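I started to bake bread in February, the winter my hours at Tekden were reduced. A bag of flour was cheap and I had long mornings. My first loaves were flat and grey inside, and my neighbours in Olcombe were very polite about them.

In my mother's kitchen we bought bread every day from the baker at the corner, so I never learned this from her. I learned from one library book, and from many mistakes. I want to write down what helped me, for a person who is now where I was then.

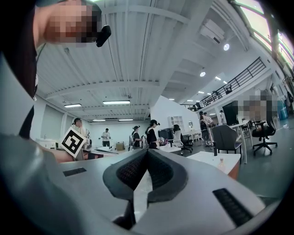 *Fadwa El-Sayed*

The first thing was to buy a scale. The book gave the recipe in cups, and my cup was one I brought from home, a little bigger than the Australian one. For weeks my dough was a different dough every time. Now I always weigh 500 grams of flour, and the water and salt follow from it.

The second thing was the cold. Our house has no heating in the kitchen, and the book said the dough would be ready after a few hours. In my kitchen it was not ready. I used to bake it anyway – I was hungry and I trusted the clock. Now I leave the dough overnight on the bench with a damp cloth on top, and I look at it at seven in the morning. If it has almost doubled, I shape it. If not, I make coffee and wait. In summer the same dough goes in the fridge, where it can stay for 14 hours and the flavour becomes a bit sour, like I prefer.

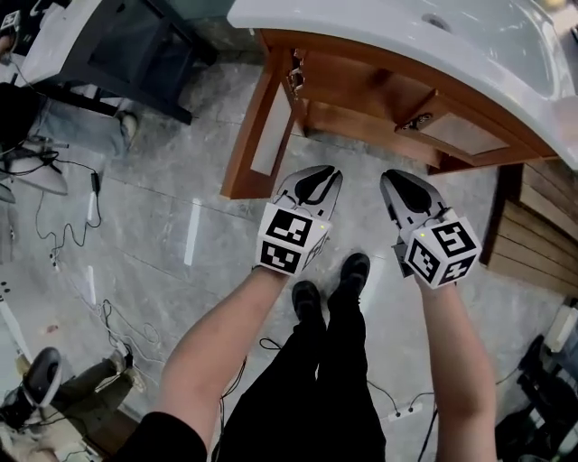 **Can I use plain flour if I have no bread flour?**

Plain flour works, but the loaf will be softer and will not rise as high, so use a little less water.

I have tried several flours from the shop in Okton. The wholemeal one drinks a lot of water and needs a rest before kneading. Rye I mix in only by the spoon. A whole rye loaf I made once, and we used it for toast for eight days because it did not want to finish.

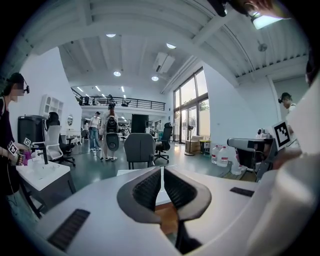 Fadwa El-Sayed

My oven is old and the left side is hotter, so I turn the loaf after 30 minutes. I bake in a heavy pot with the lid on for the first part, and the crust became much better from the day I began this. The pot was a gift from the Shehata family, who live across the road and now receive one loaf from each baking.

The hardest part for me is still to wait before cutting. The bread smells very good and my son stands there with the butter. We usually manage half an hour, sometimes less. Next month I would like to try olives in the dough, and I have to find out whether they go in before the first rise or after it.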